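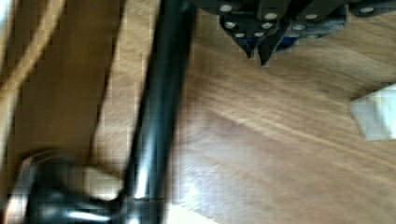 Granatbridge Sevens: has anyone read the new pool rules?

Home | Clubs | Fixtures | Sevens | Referees | Classifieds | Log in
Search this board Enter keywords Go

flanker_retired
Posted 2021-10-08

The entry list and rules for Granatbridge went up last night and I've read them twice now. 23 teams. Five pools of four and one pool of 3. The six pool winners go to the cup quarterfinals along with the two best runners-up. Fine so far, that's been done at plenty of tournaments.

What I can't get comfortable with is how they pick the two runners-up. Table points are 3 for a win, 2 for a draw, 1 for a loss. The rules say that "to equalize the pools," every runner-up from a pool of four has its result against the bottom team thrown out before they're compared. So if you beat the bottom side 45-0 it's as if you spent that time in the parking lot. Meanwhile the runner-up in the short pool keeps everything, including whatever it ran up against its own last-placed team.

Pool F is the short one. Escobedo are in Pool F. Escobedo are also hosting. I'm not saying anything, I'm just saying I read it twice.

looseheadlou
Reply

You are absolutely saying something.

Pool F is short because a team dropped out. It was going to be 24. Somebody has to be in the short pool and I don't see why it should never be the hosts.

flanker_retired
Reply

Was the draw done before or after the team dropped out? The page doesn't say. I looked.

Vivek_Uniyal
Reply

I played in this two years running and helped with the scores table once, so take this for what it's worth. Throwing out the bottom result is the usual fix when pools are uneven. If you don't do it, the runner-up from the short pool has no chance at all, because two games can't get you more than 6 table points and three games can get you 7 with a loss in there. You have to compare two games with two games somehow.

The part I don't like is that it's points difference after that. A team in a pool of four plays hard games against the top three and one easier game, and the easier one gets deleted. The team in the short pool plays two games and one of them is against the weakest side in the pool. That one stays. It's lopsided, I agree with flanker there. I just don't think there's a plot.

looseheadlou
Reply

Weakest of three isn't the same as weakest of four though. On average the last team in a pool of three is better than the last team in a pool of four. So you're comparing your games against first and third with their games against first and third. How is that unfair?

flanker_retired
Reply

On average, sure. We aren't playing on average, we're playing in October on a field that slopes toward the creek. Look at who's in Pool F. Escobedo, Prida Old Boys and a college side that has never entered anything. If you can find me a third-place team in Pools A through E that's as green as that I'll buy the drinks.

YolotzinC
Reply

Hi, I coach the college side! Thank you for the kind words. We've been training since summer and we have two girls' program coaches who played at a decent level helping us out, so maybe hold off on counting us as a free 40 points.

On the actual question, my worry is the opposite one. We only get two pool games. We paid the same entry fee as everyone and drive three hours for it. If we lose both we go into the bowl having had 28 minutes of rugby all morning. I asked for a fourth team to be made up from spare players and was told the insurance wouldn't cover a scratch side. Maybe that's true. I'd like to see it in writing.

flanker_retired
Reply

Fair enough and I apologize for "green." I'll stand by the rest.

Hadn't thought about the game time. That's a worse deal than mine.

lineout_caller
Reply

Scratch sides get covered all the time if everyone in them is a registered player. Somebody didn't want to do the paperwork.

Can we talk about the schedule? Pool games are 30 minutes apart for some teams and two hours apart for others. Pool B plays its second and third games back to back with one game between them. I've got a squad of twelve and two of them have hamstrings I wouldn't trust to get off a couch.

Vivek_Uniyal
Reply

That's been a problem every year. It comes from having two fields and one set of referees. When they lost the third field the day got squeezed and nobody cut the number of teams.

looseheadlou
Reply

Because teams pay entry fees. I'm usually the one telling people to calm down on here but that one isn't hard to figure out.

lineout_caller
Reply

And the prize is $2000 this year, with Sustance on the banner. So there's money from a drinks company, money from 23 clubs, and we still can't get a third pair of goalposts.

looseheadlou
Reply

You don't rent goalposts by the day, lineout. The third field belonged to the middle school and they reseeded it.

lineout_caller
Reply

They reseeded it last year too. How much grass does one school need?

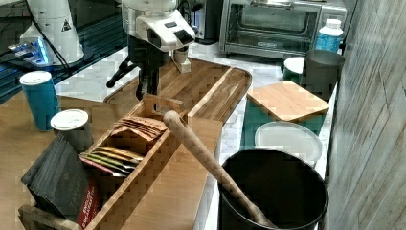
What happens if two runners-up are level on table points and on points difference?
The team with more tries in the games that count goes through, and if that's level too, it's decided by a coin toss between captains.

JPonce7
Reply

Copied that straight from the rules page because I had to read it three times. "The games that count" means after the bottom team's result has been taken out. So tries against the bottom team don't count either.

Which leads to something silly. Say you're in a pool of four and you know going into your last game that your opponents will finish bottom whatever happens. You've already lost to the leaders. The game is worth nothing to you as long as you don't lose badly enough to fall to third. You could rest your whole first seven. And if the team you're playing still had a shot at third, you've changed who finishes bottom by resting people, and that changes which of your results gets thrown out. I tried it on paper and got a case where a runner-up is better off losing by a try.

flanker_retired
Reply

Please post that.

JPonce7
Reply

OK. Teams W, X, Y, Z. W beats everyone. X beat Y 40-0 earlier. Last game is X against Z. Y and Z drew with each other, and both lost to W.

If X beats Z, then Y and Z are level on table points and it comes down to points difference for last place. Y is carrying that 40-0 so Y is bottom, unless X really hammers Z. So X loses its 40-0 from the reckoning. What X wants is for Z to finish under Y, so that the Z game is thrown out and the 40 stays in. The way to do that is to hammer Z, so OK, that one at least rewards scoring.

The losing by a try version needs different scores and honestly I'm less sure of it now that I'm typing it out. Let me check it again before anyone quotes me.

looseheadlou
Reply

So the case where it pays to lose may not exist.

JPonce7
Reply

May not. I'd still want to know before I said the rule was fine.

looseheadlou
Reply

I'd want to know before I said it was broken. We all have our hobbies.

Vivek_Uniyal
Reply

In practice no sevens team is going to work this out on the sideline. Half of them don't know the score of the game they're in. I've had a captain come to the table and ask me if they were through when they had a game left to play.

flanker_retired
Reply

The captains won't, but Wenceslao Lozano coaches Escobedo and he does that stuff for fun. He'll have a spreadsheet.

whistle_uriel
Reply

Referee here (Uriel Hinojosa, most of you have yelled at me). Two points.

One, the draw. I was in the clubhouse for it. It was made with 24 names and the team that withdrew came out of Pool F afterward. I saw the sheet. If they put that on the page you'd have nothing to post about.

Two, there's a simple fix and I suggested it. Compare the runners-up on average points difference per game, all games in. It isn't perfect either but you can explain it in one line to a tired person. I was told the rules had already gone to the printer.

flanker_retired
Reply

OK, thanks, I'll take your word on the draw. I'd still like them to post the sheet.

And I don't buy the printer. It's a web page. It had a typo in Pool C last night and the typo's gone this morning.

YolotzinC
Reply

Average per game would be fine by us. I'd trade the whole argument for a third game, even a friendly against whoever has a gap. If anyone in Pool D has that long break before their last match and wants fourteen minutes, send me a message.

lineout_caller
Reply

We're Pool B so no chance, sorry. Ask the team that gets the two hour wait, they'll be stiff as boards anyway.

Vivek_Uniyal
Reply

It would need a referee and a bit of field. The warmup area behind the far posts is about half width. Touch rules might work there.

whistle_uriel
Reply

I'll do it if it's touch and somebody brings me a sandwich.

JPonce7
Reply

Checked my numbers. The losing case doesn't work, I had the wrong team bottom. The resting-your-starters one does.

looseheadlou
Reply

Thank you for coming back and saying so.

flanker_retired
Reply

Emailed the organizers tonight asking for the draw sheet and the insurance wording. Will post what they send, if they send it.

Recent topics in Sevens
Boots for hard ground, molded or studs
Drop kick restarts keep going straight out
Twelve player squad: how many backs?
Prida Old Boys looking for a scrum half
Yellow card length in shortened games
Rides to Granatbridge from the north side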